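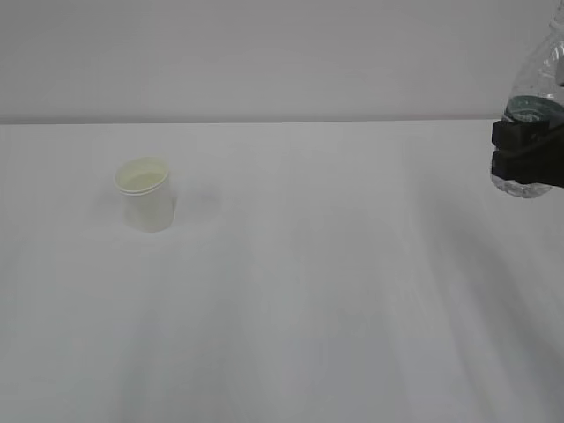
18 Apr 2021

Lanurton open day, pouring demo. Went with Vy Cao. Notes before I forget the numbers.

Task is a cup and a bottle of water on a white table. Arm picks up the bottle, carries it over, pours, puts it back. The presenter said 28 clean pours out of the last 30 or so, but couldn't say whether the cup had been moved between them. I asked twice. Second time I got a brochure.

Things I'd want to know before anyone here spends money:

- White table, plain wall, one cup. How does it do on our bench, with racks and tubing everywhere?
- Clear bottle. Is it finding the water level at all, or just tipping to a set angle for a set time? Vy thinks the second. So do I.
- Half-full bottle vs. full one. Nobody offered to try it and the line behind us was long.
- Squeeze force. Soft bottles buckle. They said the grip is "tuned" and left it there.

Pour target was 100 ml. No scale on the table, so take that on faith. I'd have brought ours if I'd thought of it.

Credit where due, the carry was smooth and slower than in the December video, which I now suspect was sped up.

Yoshinori Uchida wants to compare with the Vaseo arm. Fine, but same cup, same bottle, weigh every pour, and move the cup at least 3 times per run. Vy to email Lanurton for the raw logs. Not holding my breath.

Parking was 700 m away, uphill.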